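Handout 2: Washing-up, hygiene and the claims people make about both

Read before the February seminar. Bring the Birnow leaflet with you, and a pencil.

## Where we left off

Last time Gil-soo Ban asked why a course on household advice should spend two sessions on dishes. Fair question. My answer is that almost everybody has been told how to wash up, most of the advice was given with great confidence, and very little of it came with any evidence. That makes it good practice material.

## The Birnow leaflet

The leaflet makes 13 claims. I have read it several times and can find support for two of them: that grease comes off more easily in hot water, and that a dirty cloth spreads dirt. You knew both already.

The rest falls apart when you ask simple things of it. "Air drying is always more hygienic." Than what? A clean tea towel, or one that has hung by the cooker since Christmas? "Rinse before stacking to protect your family." From which illness, and how often does anyone catch it that way? The word "protect" is doing a lot of work there, and I'd like you to underline it each time it turns up.

Watch the word "studies" as well. The leaflet uses it freely and names none. When a writer has a good study to hand, they usually tell you which one.

## Plates and colour

Page 2 says that coloured plates "hide soiling" and should be avoided. It may be so for some colours and some foods. Gravy on brown stoneware is hard to spot, I grant. But the claim as printed covers every colour and every meal, and the writer seems to have tested none. 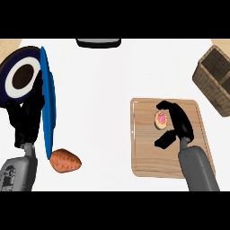 *Fig. 1. Bright blue plate held nearly on edge over a white tabletop, with a sweet potato below.*

Eun-seong Tak suggested a small trial: smear the same amount of the same food on plates of different colours, let people look for a fixed time, and see what they miss. I like it, with reservations. Lighting matters. So does whether people know they are being tested, as most of us look harder when someone is watching. And missing a smear tells you nothing yet about whether the smear would do any harm. The leaflet slides from one to the other in a single sentence.

## For the seminar

- Pick one claim from the leaflet and rewrite it so that it could be shown to be wrong.
- Say what you would measure, and who would have to pay for it.
- Compare it with the Murstead guide, which says the opposite about soaking and is every bit as sure of itself.

Half a page is plenty. I don't want your views on dishwashers.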